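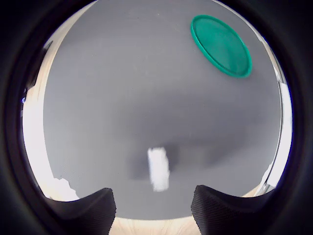 Reading time: 3 minutes

How to Prepare Staff for a Shared Robot Bench

This guide is for supervisors at Plernero sites where small-part handling is moving from hand work to a robot arm. It covers the duties of the people at the bench. Wiring and programming are covered in the Perotero setup manual.

Step 1. Name a bench lead for each shift. The lead starts and stops the arm and signs the log. Former hand packers should be offered this role first.

Step 2. Mark the work area. Tape a mat flat to the tabletop at all four corners, and press the tape down again at the start of each shift.

Step 3. Begin with simple items. A round lid and a small block are enough for practice. Vary their positions between runs.

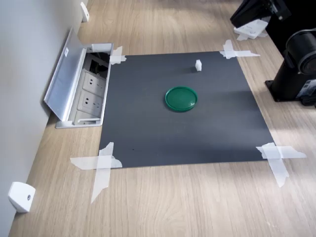 Staff should keep their hands off the mat while the arm is powered – even when it appears to be idle. If a part must be moved, the bench lead stops the arm first.

Step 4. Rotate duties. No employee should watch the arm for more than 900 seconds without a change of task.

Step 5. Review the change with the team in December. Safta Buzatu, who coordinates training, will collect written comments on workload, job titles and pay grades. Send completed forms to the Kongkaew office.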